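Forton 76 Height-Adjustable Desk Frame
Two-leg frame for straight office desks, supplied without a top.
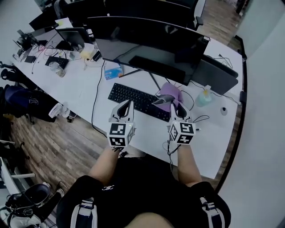 Specifications
Item no.: 1748
Legs: 2, steel, powder coated
Load rating: 200 lb, spread evenly – includes the weight of the top
Longest top: 76 in
Finish: white or gray
Control: wired keypad, left or right mount

Fitting
Pilot holes are needed in solid wood tops. Tighten the crossbar bolts by hand first, then square the frame and finish with the hex key supplied. Run the legs to the lowest position before first use – this sets the zero point.

Not included
Top, cable tray, casters.

Replacement keypads are sold under Ekport part codes. Trade orders: Dinesh Awasthi, Pernent sales desk.

Sheet revised 2020-06-16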